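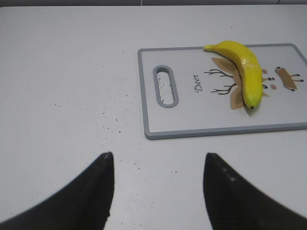

最終更新:5月 午後11時台(誤字を直しました)

まな板の話をします。長いです。台所の話しかしないので、興味のない人はミュートしてください。

先に状況から。白いテーブルの上にまな板、その上にバナナ。テーブルには黒っぽい粒つぶが散らばってます。拭けよって話なんですけど、拭く前にまな板の話をさせてほしい。

このまな板ね、鹿の絵がついてるんです。枝分かれした角に、ほっぺがピンクで、横に筆記体っぽい字で「Deer」って書いてある。鹿の絵に鹿って書いてある。親切。

バナナが鹿の上に斜めに乗ってるのは、うちではよくある光景です。バナナ置き場が決まってないから、平らなところに着地する。で、平らで空いてるのはだいたいまな板。

買ったのは去年、引っ越しの直後。前の部屋で使ってた木のまな板が黒ずんで、もう削っても戻らないなってなって、引っ越しを機に処分したんですよ。そしたら新居初日に包丁はあるのにまな板がない。

初日の夕飯、牛乳パックを開いて、その上でネギ切りました。あれ意外といけるんだけど、二日目にトマトで汁が全部流れて床が悲惨なことになったので、三日目に買いに行った。

近所に「Pornbridge」っていう雑貨屋さんがあって(名前は店主さんがつけた造語らしい)、食器と台所道具がぎゅうぎゅうに詰まってる店なんです。通路、リュックだと通れない。

そこの店主がヴェロニカ・エービッシャーさん。白いまな板を探してるって言ったら、無地と鹿を出してきて「無地は300円高い」って言うんですよ。なんで無地のほうが高いの。聞いたけど教えてくれなかった。

鹿は2000円でした。安くはない。でも持ち手の穴があるのがよくて、これに決めた。流しの横のフックに引っかけられるかどうか、わたしにはそこが大事なので。

縁がちょっと盛り上がってるのも気に入ってます。グレーのプラスチックがぐるっと一周してて、トマトの汁くらいならだいたい縁で止まる。スイカは無理。スイカは何をやっても無理。

逆に困るのも縁です。切ったものを包丁でザーッと鍋に落とすとき、縁に引っかかる。みじん切りの玉ねぎが毎回ちょっと残る。最初の一週間はイライラしてたけど、今はまな板ごと傾けてトントンって叩いてます。

あと縁の内側の溝っぽいところ、スポンジだと角が入りきらないので、週一で古い歯ブラシ使ってます。これやるとやらないとで見た目がぜんぜん違う。

(お風呂入ってきた。続き)

絵柄つきまな板って、洗ってるうちに絵が剥げるんじゃないのってよく聞かれるんですけど、うちは絵の面ではほとんど包丁を使ってないです。裏で切って、表は置く用。パンとか果物とか、皿代わり。

だから鹿の上で切るのは、チーズみたいにそっと切れるものだけ。あとバナナ。バナナは手でも折れるけど、ヨーグルトに入れるときは輪切りがいい。

バナナの輪切り、皮ごとやる派と剥いてからやる派がいるじゃないですか。わたしは長いこと剥いてからだったんですけど、友だちのセライナに「皮ごと切って、食べるとき剥けば手がべたつかない」って言われて一回やってみた。

やってみた結果、輪っか一個ずつから皮を剥くのがめちゃくちゃ面倒だった。セライナ、ほんとにあれ毎朝やってるの? 見てたら返事ください。

で、わたしの今のやり方。剥いて、縦に一本切れ目を入れてから横に刻む。半月になるのでスプーンに乗りやすい。それだけ。

バナナの保存についても書いときます。うちは三本くらいの房で買って、すぐ一本ずつばらす。吊るすスタンドも昔持ってたんですけど、引っ越しのときに行方不明になりました。段ボールのどれかにいるはず。

夏は新聞紙にくるんで野菜室。皮は黒くなるけど中はわりと大丈夫。冬は出しっぱなし。5月がいちばん迷う。今日みたいに蒸した日は入れたほうがいい気もするし、入れると朝冷たくてつらい。

黄色いうちに食べるか、黒い点々が出るまで待つかも永遠に決まらない。わたしは黄色いうち派。軸のあたりがまだかたいくらいのやつが好き。甘いのが食べたい日は蜂蜜かける。

点々だらけになっちゃったやつはケーキ行きです。ここから先はレシピというか、メモ。

うちにある古い料理本が1967年の版で、母から回ってきたやつなんですけど、バナナケーキのページだけ紙が茶色い。歴代の誰かがバターつきの手でめくってる。

本のとおりだと砂糖がかなり多いので、わたしは減らしてます。バナナが熟れてればそれで十分甘い。型は18センチの丸。パウンド型は持ってません。買えって言われるけど、しまう場所がない。

手順はほんと普通で、バターと砂糖を練って、卵入れて、つぶしたバナナ入れて、粉をふるって混ぜて焼くだけ。バナナはフォークでつぶす。皿の上でつぶすと滑るから、わたしはボウルの中で直接やってます。

上に輪切りを並べるとかわいいんだけど、焼くと色が茶色くなって、期待した感じにはならない。レモン汁を塗るとちょっとまし。ちょっとだけ。

くるみは入れる。これは譲れない。ローストしてから粗く刻んで、ここでまた鹿の裏面の出番。くるみって包丁入れると飛ぶじゃないですか。縁のおかげで、ほぼ全部まな板の中に収まる! ここだけは縁が完全勝利。

……と言いつつ、テーブルには黒い粒つぶがあるわけです。何の粒なのかはわたしにもわからない。パンの焦げかもしれないし、お茶っ葉かもしれないし、黒ごまの可能性もある。全部この家にある。

白いテーブル、憧れて買ったんですよ。朝の光で台所が明るく見えるし、写真もきれいに撮れるし。ただ、落ちたものが全部見える。前の茶色いテーブルの上で自分がどれだけ見逃してたかと思うと、ちょっと怖いです。

拭き方にも順番があって、先に乾いたもので集めてから濡れ布巾。いきなり濡らすと、粉っぽいものが伸びて筋になります。表面にうっすらざらっとした模様があるので、伸ばすとそこに入って取れにくい。

集める道具はいろいろ試した。ハンディ掃除機は音がうるさくて夜使えない。手で集めるのは指にくっつく。今のところ、製菓用の小さい刷毛がいちばんよかったです。もう卵液には使わない刷毛。持ち手にテープ巻いて区別してる。

刷毛で端まで寄せて、手で受けて、流しの三角コーナーへ。手で受けるとき半分くらい床に落ちるので、結局床も掃く。じゃあ最初から床に落として掃けばいいのではという説が家族内にあります。わたしは反対。

まな板は先にどけてから拭く派です。持ち手の穴のところに粒が入り込むので、どけないと穴の形に残るんですよ。細長い丸の形に。見つけるとちょっと笑う。

リプで「まな板ごと食卓に出すのは行儀が悪い」って来てたので書いておくと、うちではありです。朝は特に。洗い物が皿一枚減るのは大きい。お客さんのときはさすがに皿出します。

もう一個リプ。「鹿の顔の上で切るの、かわいそうじゃないですか」。わかる。だから裏で切ってる。でもバナナは乗せる。目とほっぺが横から見えてるくらいの位置だと、けっこうかわいいです。

食洗機に入れられるかも聞かれたけど、うちに食洗機がないのでわからないです。買ったときの紙は捨てちゃった。店に聞いたほうが早い。エービッシャーさん、夕方は混むから昼がいいと思う。

漂白は、二週間に一度くらい。キッチンペーパーを敷いて薄めた漂白剤をしみ込ませるやつ。裏面だけやってます。表は絵が心配で怖くてやってない。やったことある人いたら教えてください。

次に欲しいのは小さいまな板です。にんにく専用の。バナナとにんにくを同じ板で切りたくない気持ち、わかってもらえますよね? 裏と表で分けてても、なんとなく匂う気がするんですよ。

小さいのも鹿にするか、別の動物にするかで悩んでます。そもそも別の動物があるのか知らない。次に店に行ったら棚の奥まで見てくる。リュックは置いていく。

というわけで、そろそろテーブル拭きます。バナナは明日の朝ヨーグルトに入れる。くるみも残ってたら入れる。おやすみなさい。

追記:セライナから返事が来ました。「毎朝はやってない、月に一回くらい」だそうです。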